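The House Rules Come First

By the Features Desk | December issue
Shares 60 | Comments 40

When Greron started recording household tasks to train its robots, it had one page of instructions. The page said to fold the item, put it down and start again. A year later the company had 1,153 recordings of laundry work and had thrown out 400 of them. The tasks had been done well enough. The trouble was that no two people had set up the same way.

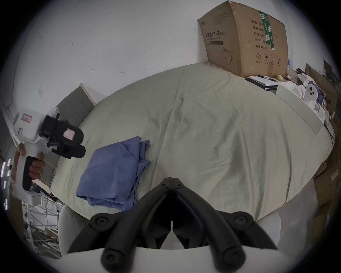 Vol. 8, No. 12 | Page 34

The rulebook that followed is called Runness, after the building where it was drafted. It covers hand-held grippers used on ordinary furniture, and it is short enough to read over lunch. Before a session, the operator checks the screws on both fingers of each gripper and wipes down the pads. Labels have to be readable. One garment goes on the bed at a time, and it starts out crumpled or loosely folded, never pressed.

Hotonar, a smaller firm that makes training data for hotel robots, adopted the same rules in the spring and added a few of its own. Sessions stop after 40 minutes. An operator who drops a garment keeps going and picks it up, and the recording stays in the set – a robot will drop things too. 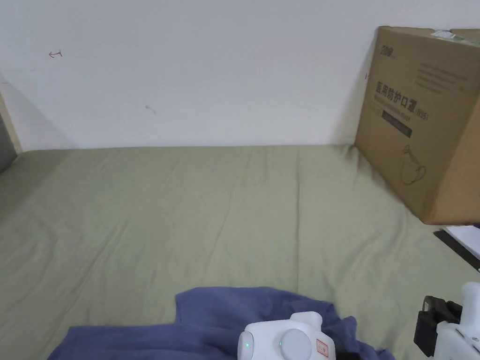 Background objects caused the longest argument. An early draft wanted every surface cleared, which made for tidy recordings and robots that did poorly in real bedrooms. The final text lets everyday items stay as long as they leave room to work. A mask carton standing back against the wall, with open sheet between it and the blue cloth, is fine under that rule. A carton in the middle of the bed would have to move. Whatever stays must remain where it is until the task is finished, and any printed address or personal name has to be covered first.

Gripping has its own section. The fingers should close on gathered fabric, and the operator should avoid buttons and zippers. Pulling hard against a seam is not allowed. If the cloth is bunched up beside something else soft, the operator takes hold of the cloth alone and lifts slowly.

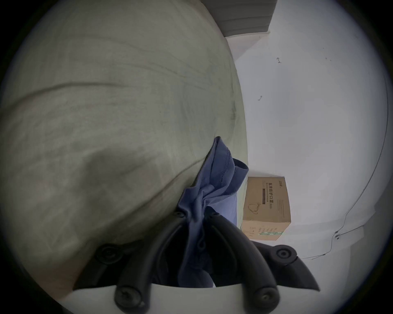

Page 36

Chala, which reviews recordings for both firms, checks 60 from every batch by hand. Reviewers look for fingers that close on nothing, cloth that leaves the view and cables within reach of the work. A batch with too many faults goes back with written notes, and the operators get paid for the time either way. That last rule was added after people began hiding their mistakes.

The next version of Runness will deal with kitchens. Wet surfaces, glass and knives each get a chapter, and the draft is already longer than the whole laundry book.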